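**Weighing small things – notes for week 2**

Bring these with you on Monday. The practical sheet is separate.

Most of you have a kitchen scale at home and most of you believe it. I'd like you to stop, at least until the end of this unit. A scale that shows a whole number of grams is giving you a rounded answer, and the makers are not generous in telling you how it was rounded. The leaflet that comes with the Mivden model promises "professional accuracy" and then never says what that means. I have read it twice.

### What the display does and doesn't tell you

Resolution is the smallest step the display can show. Accuracy is how close the number is to the true mass. Shops mix the two up, sometimes on purpose. A scale can step in single grams and still be out by several of them, all day, in the same direction.

Before any reading:

- stand the scale on a flat, hard surface
- switch it on with nothing on the platform and wait
- zero it, even if it already says zero
- keep sleeves and cables off the platform

A blank display is not a reading of zero. I have had "0 g" written in results tables for scales that had switched themselves off, and I will mark it wrong. 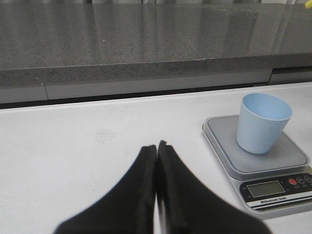
Camargo disagreed with all this in the margin of last year's handout: if you only want to compare two things, a scale that reads wrong by the same amount each time will do perfectly well, so why fuss? Fair, as far as it goes. The trouble is the phrase "the same amount each time". How would you know? You would have to weigh something you trusted, more than once, and then you are back to checking the scale. An error can also grow with the load, so that two light things compare nicely and a light one against a heavy one doesn't.

### Worked figures

A bag of rice was weighed on the Tondetti scale and came to 1,514 g. A pan was added and the display went to 2,166 g. The pan is therefore 652 g by subtraction.

Now be suspicious. Each of those two readings has its own rounding, and both go into the difference. If each may be out by half a gram from rounding alone, the pan may be out by a full gram. That is still a small fraction of 652 g. Try the same trick with a teaspoon and the fraction is no longer small.

A jar weighed on its own read 456 g. Don't add it to the other two and report the total as if it had been measured. Say that you calculated it.

### Round objects

A ball is awkward on a flat platform. People hold it still with a finger, and then they have weighed the ball plus some of the finger.
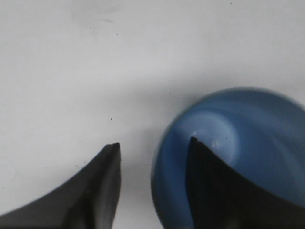

The usual cure is a shallow dish. Put the dish on first, zero the scale, then put the ball in the dish and take your hand right away before you read. Check that the dish itself isn't touching anything beside the platform. Take the ball out and see whether the display goes back to zero; if it doesn't, throw the reading away and start again.

The Mistitz method, which some of you will find online, says to take five readings and keep the middle one. I don't object to it, but five readings of a badly zeroed scale will agree beautifully and all be wrong. Write down every reading, including the ones you dislike.

### For next time

Weigh one object at home at breakfast and again in the evening. Record both numbers, the surface you used, and whether you zeroed first. If they match exactly, write a sentence on why that might not mean very much.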